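Open day talk, Hosmont site. Notes, keep it to ten min

Start w/ the number. 3,493 folds logged since September. Let that sit. Then: why shirts? Cheap, floppy, everybody owns one.

Manolis does the demo, I talk. Hand grippers, one each side, person holds the handles. Grab one end of the blue cloth, other gripper comes in. Slow. Don't talk over the first grab!! 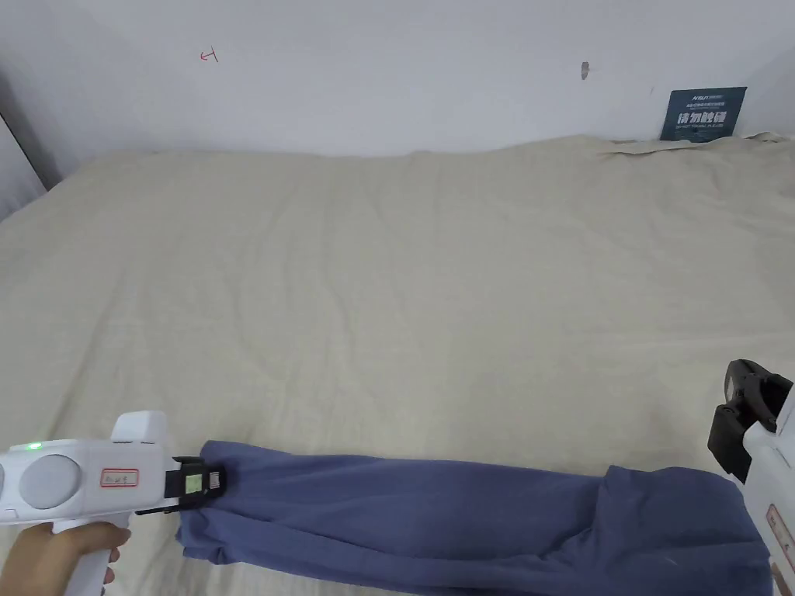 Photo: Manolis Kalogeropoulos / Jirkton

Point out - left jaws closed, right ones not holding yet. People always ask who's driving. Answer: a person, for now. Robot learns from it later. Dont promise dates.

Maldonado group will ask about cost. Say 625 per pair, parts only, Pinis does the jaws. Move on.

Then the T-shirt. Hem first, pull it tight between the two grippers, sleeves after.

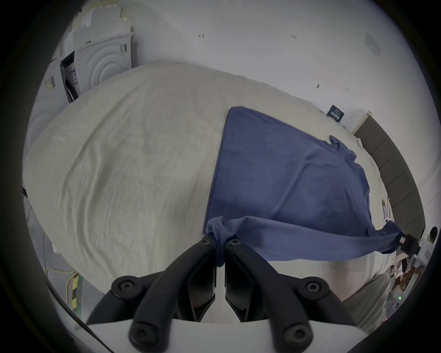 Visitors get a go after that, two at a time, around 210 signed up so keep the line moving. Shirts back flat on the sheet when their done. Questions by the door. Thank Hosmont people, coffee.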